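I have wanted a raised-relief globe since fourth grade, when our classroom had one and we wore the Himalayas down to bare plastic with our thumbs. So when the Kunent Relief 15 came up at a price I could defend at dinner, I bought it. It has been on the bookcase since April.

## What you get

A 15-inch globe, a metal stand, a power cord for the inner light, and a booklet. The booklet is 2 pages long, and one of those is a warranty in very small type. The globe arrives as a finished ball. The stand arrives as a bag of parts and a drawing that looks like it was done on a bus. I had it together in the time it takes to boil pasta, then took it apart and did it again with the axis leaning the right way. Check which end of the arm is the top before you tighten anything. The globe will happily hang with Antarctica facing the ceiling and it won't say a word about it.

## The relief

The mountains are the reason to buy this, so it's good that they're good. The Andes are a proper ridge. You can follow them with a finger all the way down Chile, and the drop to the coast on the west side is steep enough that you feel why so little flat farmland is squeezed in there. The Tibetan Plateau reads as a plateau, a big high table and not a pile of lumps. The Alps come off less well. They have been rounded into something like a knuckle.

All of it is exaggerated, as it has to be. On a true-scale ball this size, Everest would be about as tall as a coat of paint, and no one would pay for that. Kunent doesn't say how much the heights have been stretched, though, and I'd like to know. My friend Hertta Saarinen, who taught map reading for years, pressed her palm over Norway and said, "Well, that's flattering."

The sea floor is printed but flat. You get the Mid-Atlantic Ridge as a pale blue smudge with a label. I understand that making the ocean bumpy would cost more and collect dust. I still feel the largest mountain chain on the planet has been handed a name tag and told to wait outside.

## The map itself

Physical colors when the light is off, country borders when it's on. This is an old trick and it works nicely, except that the borders glow pink, so the evening planet looks mildly sunburned. Rivers are thin and accurate as far as I've checked them, which is the Danube, the Mekong and, out of loyalty, the Ohio. Deserts are a good dry yellow. Lake Chad is drawn much larger than it has any right to be these days, which suggests that someone at the factory is using an older source.

City labels are sensible until you get to central Europe, where they're stacked like parked bicycles. Where a label meets a mountain range, the type climbs it. "Kathmandu" goes up and over in a way that's geographically honest and hard to read. The Pacific, meanwhile, has so much spare room that they put the legend, the logo and a compass rose in it, covering a stretch where I'm fairly sure there are islands. Sorry, Tuvalu.

## The seam

There's a seam at the equator. Every molded globe has one, and this one is neat for most of the way around. In Indonesia it isn't, and Borneo's halves are out of line by the width of a fingernail edge. I wrote to Kunent. Bastien Rey from their support desk answered in six days, politely, to say that the offset was within tolerance. I wasn't aware there was a tolerance on Borneo.

## The stand

Heavy, steady, no wobble. It squeaks once per rotation, somewhere near Greenwich. A dab of candle wax cured it for a week.

## Compared with the Sevden

I borrowed my neighbor Haf Gough's Sevden, a smooth globe that costs less, for a weekend. The print is sharper and it lists some 2000 place names, so if you mainly settle arguments about capitals, get that one. It's a better reference. But Haf's kids walked past theirs and came over to run their hands across mine, and then asked why Africa is mostly high on one side and not the other. We got the atlas out and were at it until bedtime.

I'd buy the Kunent again, after looking at Borneo first. Dust it with a soft paintbrush, along the ranges, and keep anything with a fluffy surface well away from the Rockies.
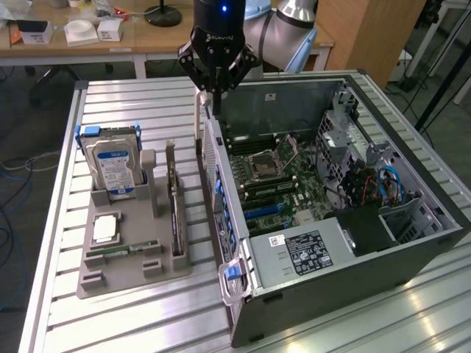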